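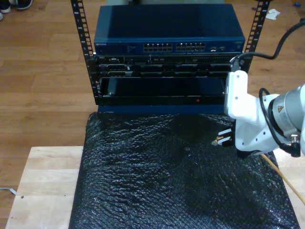
Virkport Open-Frame Floor Rack

Posted in June by Verna Van Dusen, Equipment Desk, Loureiro Supply

The Virkport is a short, open-frame rack for network and server equipment. It is intended for small offices, school workrooms, training rooms and homes where a full-height cabinet would take up too much floor. The frame has no doors or side panels, so equipment can be reached from the front, the back and both sides.

Mounting

The black vertical rails are punched with square holes along their length and accept standard cage nuts. White numbers are printed beside the holes on one rail to help in lining up both sides before a unit is lifted into place. A pack of cage nuts and screws is supplied with each rack, together with a hand tool for inserting them.

The Virkport accepts equipment of the standard 19-inch width. A common arrangement places a network switch in the top position and a server directly beneath it, with the lower space left open for later use. Customers who plan to add a battery unit should reserve the lowest position for it. Heavy items mounted high in a short rack make it less steady, and the deepest server should be fitted before any lighter equipment at the front.

Switches, servers, rail kits and patch cords are sold separately. Server rail kits differ from one maker to another. Please confirm that your kit is made for square-hole racks before ordering.

Placement

The rack should stand on a firm, level surface. On hardwood, a flat board beneath the base will spread the weight and protect the finish. The rack should not be dragged across a floor once it has been loaded. Leave open space behind the equipment for cables and for the movement of air - a closed closet is not suitable unless it has its own ventilation.

Packing and Delivery

Racks are shipped in one carton, partly assembled. Assembly takes two people and requires the wrench included in the hardware bag. Equipment ordered at the same time is packed in separate cartons and is not mounted before shipping.

Bubble wrap should be kept until all items have been inspected. It must be cleared away from vents and fans before any unit is switched on. Damage must be reported to the Equipment Desk within 7 days of delivery. Returned racks must be empty, with all hardware enclosed.

Orders placed before noon are normally released from the Plumuna warehouse on the next working day. Saturday collection is available by arrangement.

Related item: Zukel cable tray, fits the rear of the Virkport frame.

Comments (3)

Ansel Kapoor
We have 4 of these in our training rooms. The printed numbers are useful, but I would like them on the back as well.

marta_l
Does the Zukel tray need its own screws or do the ones in the pack fit?

Verna Van Dusen
The screws in the pack will fit. The tray uses two on each side.

Contact the Equipment Desk | Copyright Loureiro Supply | Back to top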